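21 May 2024

The review of storage at the Larkberg site continued this morning. Jamila Samarakoon and I began in the materials room at opening and remained there until the midday meal. The shelving along the corridor wall has been cleared, and the labels left over from the October inventory have been taken down. Slamet Yeoh asked that the old Oksanen trays be kept until the budget is settled. I agreed to hold them for 30 days.

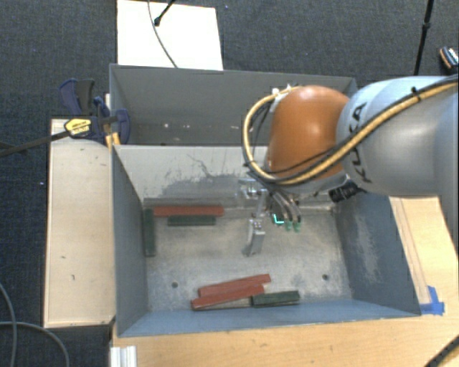

Painted blocks were the next item. The register gives a total of 1,345 for the site, held in bins on both floors, and it does not record color. Jamila proposed that each color be stored separately from now on. I am inclined to approve this, as the red and dark green ones are at present lying together in the same gray bin and the long pieces are mixed with the shorter. The bin itself is scratched and scuffed on the floor and the rear wall, and I have entered it as worn but fit for use. Replacement would be charged to the Indance account, where little remains.

In the afternoon I wrote to Nirex regarding 12 new lids and the correct size of label holder. No reply had been received by close of business. Slamet will take the matter up by telephone.

The two keys to the upper cabinet were returned and signed for. Tomorrow: paint cupboard, then the paper stock.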